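I got into surgical training because of my hands. I could tie a knot behind my back at a family barbecue, and I was pretty smug about it! So I came to our robotic suturing room in April with a bad attitude.

The Merari program runs on skin pads, and the instruments do the stitching while a person sits at the screen and keeps watch. More than 1,740 stitches are in the log now.
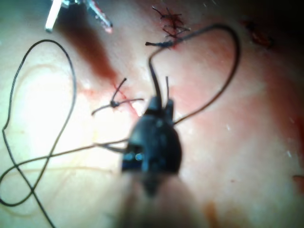 What bugs me is the word "watch." Closing used to be where the junior person finally got to do something. The boss stepped back, the music went up a notch, and you learned by being slow and getting teased for it. If the easy closures go to a machine (and I think they will), where do the first 200 bad knots get tied? 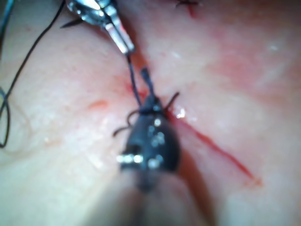 Elis Price thinks I'm being sentimental, and told me that plenty of trainees learned next to nothing from closing at two in the morning except how to stay upright. A tired resident isn't a teaching method, was how Elis put it, and the patient never signed up to be somebody's practice.

Okay, fair. I was that resident, and I remember very little of it.
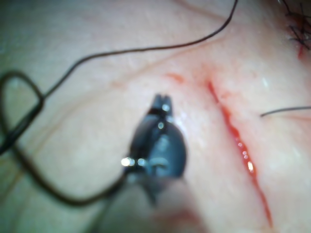
But I still want the hours back in some form. Our department went from 4 bench sessions a month to one when the program came in, on the theory that screen time counts. It doesn't count the same! You can spot a sloppy knot on a monitor all day and still have no idea how hard to pull. I'd put every one of those sessions back on the schedule, with real needle drivers, before we buy another anything.

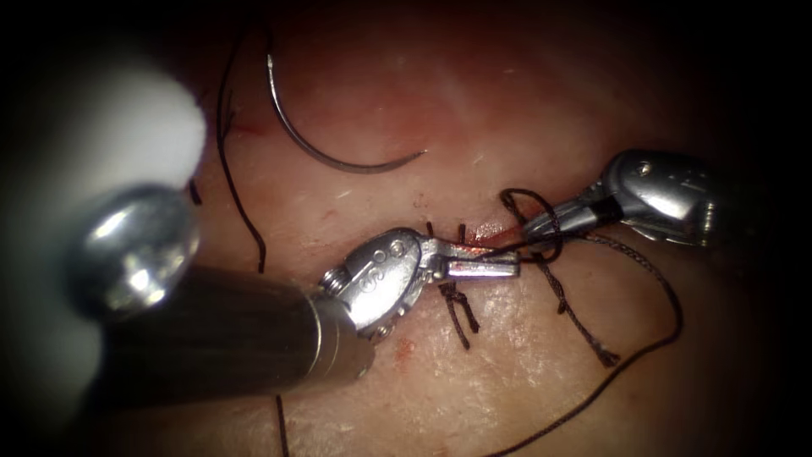
Two arms at work on a knot, with two stitches already in the pad.

And pay the people who sit at that screen like it's skilled work. They're the ones who have to say stop.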